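An Afternoon at the Utwood Table Works

4 min read

Esville has two attractions. One is a bridge, and it was closed. So I spent a gray November afternoon at the open day of the Utwood furniture works, which smells of sawdust and free coffee and has a gift shop selling pencils.

The tour leaves from the loading dock at 2. You get a hairnet, a visitor sticker that will not stay on a wool coat, and a safety talk that mostly concerns where you may not put your coffee. Our guide had been at Utwood for 33 years and walked like a man with a bus to catch. Anyone who stopped to look at something was left with it.

First came the lumber yard, where boards sit around getting used to the climate. I sympathized. Then the saw hall, which we saw through a window, and the gluing room, which we smelled well before we were invited in. A woman in our group asked whether the glue was safe. The guide said he'd been breathing it since he was young, and we all studied him for a moment.

The finishing department is the pride of the place. Utwood makes a line called Nygård, named after a town the founder visited once and apparently liked. It comes in white, off-white, and a third white that costs more. The brochure calls the surface "quiet." I had never thought of my kitchen table as noisy, but I've been watching it since.

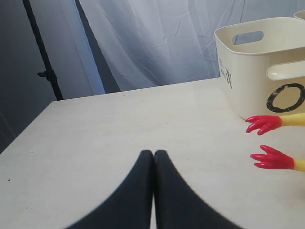

A white tabletop with a matte surface.

After finishing comes packing, where we learned that the bag of screws is the most complained-about part of any table. Returns go out to a warehouse in Finduvbridge, and the guide said the name the way other people say "the dentist."

Then the gift shop. A Nygård dining table is 600 dollars with the open day discount, delivery extra, chairs very much extra. I bought a pencil. The couple behind me bought a table and spent the next half hour in the parking lot discovering the width of their car.

If you go, get there by one, wear shoes you don't love, and skip the soup in the canteen. The cinnamon rolls are good, and there were roughly 30 left when I went back for my second. The bridge is supposed to reopen in spring.

14 shares
2 comments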